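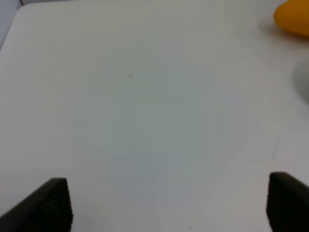 Giant Hogweed Turns Up Behind the Tekuswood Library, Is Asked to Leave

The tallest thing in the Tekuswood library garden this summer was a weed. It stood 13 feet high behind the book drop, wore a white flower head the size of a patio umbrella, and had collected a fair number of compliments before a patron with a field guide identified it as giant hogweed and suggested everyone take a few steps back.

The town closed the garden on Wednesday and has kept it closed. A second look along Mallet Creek, which runs behind the library parking lot, found 41 more plants on the bank, most of them knee-high and a few already putting up flower stalks. The footpath between the parking lot and the Mallet Street bridge is off limits until they are gone.

Giant hogweed is a member of the carrot family, a relation the carrots do not bring up. Its clear, watery sap contains compounds that strip the skin of its defenses against sunlight. Get some on your arm, go out on a bright day, and the result can be a painful burn with blisters, usually showing up a day or two later. Dark patches may hang around for months or longer. Sap in the eyes is a more serious matter and calls for a doctor.

The town says it has had no reports of burns. It has had several reports of people photographing their children under the flower, for scale.

How it got to Tekuswood is a matter of polite disagreement. The species comes from the Caucasus and was carried around the world by gardeners who wanted something impressive at the back of the border. They got it. The town's best guess is that seeds washed down the creek from an old garden upstream. A single plant can drop many thousands of seeds, which float, so the creek has been doing the planting for free.

Removal is being handled by Skondero, the landscaping firm that mows the town's parks and until now regarded poison ivy as the low point of its year. Crews in waterproof suits, gloves and face shields will start at 7 in the morning, before the sun is properly on the bank. The flower heads come off first and go straight into heavy bags. Then each root is cut well below the surface with a spade, a job that takes longer than it sounds – the big one by the book drop had a taproot as thick as a fence post.

The bill comes to $8,000, paid from the parks maintenance fund. The new benches that were supposed to come out of that fund have been moved to next year.

Skondero will be back to check the bank each spring. Seeds can stay alive in the soil for years, and the town is planning on 10 visits before it stops looking. Signs with a drawing of the plant have gone up at both ends of the path. One of them was briefly installed in a patch of the plant itself and has been relocated.

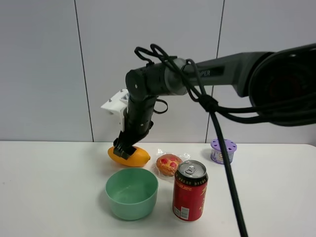
How to tell it from its cousins

Residents have been generous with sightings. The town's parks line took so many calls in the first week that the recorded greeting now begins with the words "If it is yellow, it is probably wild parsnip." Wild parsnip sap can burn skin too, so this is less comforting than it may have been intended to be.

Giant hogweed has a thick green stem with purple blotches and coarse white hairs. The leaves are deeply cut and can be several feet across. The flowers are white and held in a wide, flattish umbrella. Cow parsnip, a native plant common along the creek, is the one most people confuse it with; it is usually shorter, seldom passes eight feet, and has softer hairs and less purple on the stem. Its sap can irritate skin as well. Queen Anne's lace rarely gets much above the waist and has been reported 14 times by the same address.

Anyone who thinks they have found hogweed should leave it standing and take a picture from a distance. Do not mow it or go at it with a string trimmer, a method that sprays sap in all directions, most of them toward the person holding the trimmer. Do not burn it or put it in the compost. If sap does get on the skin, wash right away with soap and cool water and stay out of the sun for at least 48 hours.

Photos can be sent through Floltodar, the town's reporting app, under "Trees and Plants." The category was added last week. Earlier reports were filed under "Potholes" and have been forwarded.

The library itself is open its usual hours. Books may be returned at the front desk.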